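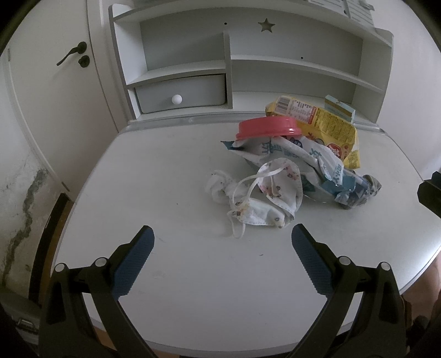 Mixed packaging on a white desk, before sorting: snack bag, small carton, round lid, printed plastic bag.

Clearing and Sorting Packaging Waste at a Desk or Workbench

Last revised 2023-12-24

Scope

These notes cover dry household packaging that collects on a desk, a craft table or a light-duty bench: film bags, snack wrappers, small cartons, loose lids, tape ends and paper inserts. Food scraps, batteries, solvents, paint and broken glass are outside the scope and have their own page.

The method assumes a hard, wipeable top. For oiled or waxed wood, follow the sorting steps and skip the cleaning section.

Local rules on what can be recycled differ a great deal. Where this page says "check the list," it means the list issued by the hauler or the town, which overrides anything printed on the package.

Containers

Two open containers and one flat stack are enough for a desk. The first container takes trash. The second takes rigid recyclables. The stack is for cartons and paper after flattening, and it can stand on edge between the container and the wall.

A fourth container for film is worth the floor space only if there is a store drop-off within reach and someone makes the trip. Film kept for a drop-off that never happens becomes a second pile in a different room.

We use 6-gallon bins under the bench. The Tivari under-desk bin fits a standard knee space and has a straight front, so a carton can be pushed off the edge of the desk directly into it. The Szűcs bin has a tapered base and tips when loaded with lids and jars on one side. Either works with a plain grocery sack as a liner.

Keep lids off the bins during sorting. Swing lids slow the work down and collect whatever is on the hands.

Order of work

Light, loose pieces come off the top first. A lid resting on a bag will roll or slide once the bag is pulled, and a small carton leaning on a wrapper will go over. Neither matters much on a clear desk. On a bench with open screw trays it does.

1. Remove anything that is not waste. Keys, receipts, memory cards and small hardware end up under packaging more often than in it. Lift the pile in layers and look between them.

2. Take off rigid plastic. Lids, tubs, caps and trays.

3. Take off cardboard and paper. Open each carton and look inside before flattening.

4. Take off film and wrappers. Press flat, check for contents, fold.

5. Sweep the remaining crumbs and tape ends to one edge and into the trash.

Do not sweep the whole pile into a single bag with the intention of sorting it later. Film wraps around small cartons and has to be picked apart by hand, and any residue in one wrapper spreads to the paper.

Snack bags

Most chip and snack bags are a laminate of plastic film with a thin metallic layer. The layers cannot be separated at an ordinary recycling plant, and curbside programs generally treat the bags as trash. A test for the metallic layer: crumple the bag in a fist and let go. Metallized film tends to stay crumpled. Plain film tends to spring open. The test is a guide only, and some plain films with heavy printing hold a crease well.

Shake crumbs into the trash before folding. Fold the bag lengthwise in thirds, roll from the sealed end toward the open end, and tuck the tail into the last turn. Rolling from the open end traps air and the roll will not hold. A rolled bag takes up very little of the bin and does not unfold and lift the rest of the contents.

If the ingredient or nutrition panel is needed later, for an allergy record or a food log, cut the panel out with scissors or photograph it before the bag goes out. Photograph the barcode in the same shot. A panel without the barcode is hard to match to a product a month later.

Plastic carrier and product bags

Polyethylene bags in clean condition are accepted at many store drop-offs and at very few curbside programs. In curbside bins they wrap around the sorting equipment and stop the line. Check the list.

To flatten a crumpled bag:

Untwist any tight sections by hand. Pulling on a twisted section stretches the film and makes it curl.

Lay the bag on the desk with the opening toward you and run the side of the hand from the closed end to the opening. Two passes are normally sufficient.

Fold in half lengthwise, then in half again. Roll or fold down from the closed end.

Bags to be reused as bin liners should be checked for holes at the bottom corners, where the seal fails first. Hold the bag open, trap some air, and press. A leaking bag is still usable for dry trash.

Heavily printed bags can mark a white surface if they are left on it under a weight in a warm room. The transfer shows as a faint colored ghost. Isopropyl alcohol on a cotton pad lifts most of it; see Surface cleaning.

Lids

Separate lids from their containers unless the list says otherwise. Some plants want plastic lids screwed back on the bottle; others want them off. Loose lids smaller than a palm often fall through the screens at the plant and end up with the glass or the trash.

Look for the resin number on the inside face. It is usually molded near the center and is easier to read with a light held low from one side. Polypropylene lids are marked 5. Low-density polyethylene lids are marked 4. A lid with no number goes in the trash unless it is kept for shop use.

Lids worth keeping:

Wide shallow lids make good trays for small screws, washers and beads. A raised rim keeps parts from rolling off.

Soft polyethylene lids can be used as glue palettes. Wood glue does not bond to them and peels off when cured.

Flat lids work as drip catchers under small paint or oil cans.

Set a limit on the number kept. One shoebox is a practical limit. When the box is full, a new lid goes in only if another one comes out.

Small cartons

Open both ends and check for leaflets, blister packs and desiccant packets. Leaflets go with paper. Blister packs go in the trash in most areas.

Slit the glued seam with a thumbnail or a dull knife and press the carton flat. A sharp utility knife is not needed for light board and will go through to the desk top. For heavier board, use a Cekilico seam opener or the back edge of a butter knife, working away from the free hand.

Cartons with a glossy plastic coating can be identified by tearing a corner. If a clear film stretches along the tear, the board is laminated and belongs in the trash unless the list accepts it. Plain printed board tears with a fuzzy edge.

Small intact cartons are useful as drawer dividers. Cut to 56 mm high, they fit under the runner in most shallow desk drawers with clearance to spare. Measure the drawer first.

Surface cleaning

Clean after the pile is gone, never around it.

Dry pass: sweep with a soft bench brush or a folded microfiber cloth from the back of the desk to the front. Crumbs pushed under a damp cloth will scratch a gloss or satin finish, and white tops show gray scuffs from this more clearly than dark ones do.

Wet pass: 300 ml of lukewarm water with two drops of dish soap. Wring the cloth until it no longer drips. Wipe in straight overlapping strokes, rinse the cloth, and repeat with plain water. Dry at once. Water left standing at an edge joint can swell a composite core, and the swelling does not go down.

Scuffs: rub with a clean white vinyl eraser first. If the mark remains, use a damp melamine sponge with very light pressure and stop as soon as the mark is gone. Melamine foam is an abrasive and will leave a dull patch on a glossy finish. Test under the overhang.

Ink transfer: isopropyl alcohol, 70 percent, on a cotton pad. Hold for ten seconds, then wipe once. Change to a clean side for each wipe. Do not use acetone or nail polish remover on a painted or plastic-faced top.

Adhesive from tape and labels: a few drops of cooking oil, left for five minutes, then soap and water to remove the oil. The Rokcombe plastic scraper, part 651, has a square edge that will not cut the surface at a low angle. An expired gift card does the same work and wears out sooner.

Keeping the pile from coming back

Open packages over the bin. This one change removes most of the waste before it reaches the desk.

Put the trash container on the side of the dominant hand. If it has to be reached across the body, wrappers will be set down on the desk "for now."

Clear the far half of the desk at the end of each session. Waste migrates there when the near half is in use – it is within arm's reach and out of the working area – and it is easily overlooked until it reaches the monitor or the wall.

Empty the bins before they are full. A bin at three quarters still accepts a rolled bag. A full one sends it back to the desk top.

Common faults

Bin smells although only dry waste goes in: residue in snack bags or on lids. Wipe lids with a used paper towel before they go in, and wash the bin with soap and water.

Film lifts out of the bin when the door opens: bags not rolled, or rolled from the open end. Place a flattened carton on top as a temporary weight.

Cartons spring open in the stack: seam not fully slit. Reopen it and fold against the original crease.

Desk feels tacky after cleaning: too much soap, or oil not fully removed. Repeat the plain-water wipe with a fresh cloth and dry.

Gray streaks on a white top: dirty cloth. Wash cloths without fabric softener, which leaves a film of its own.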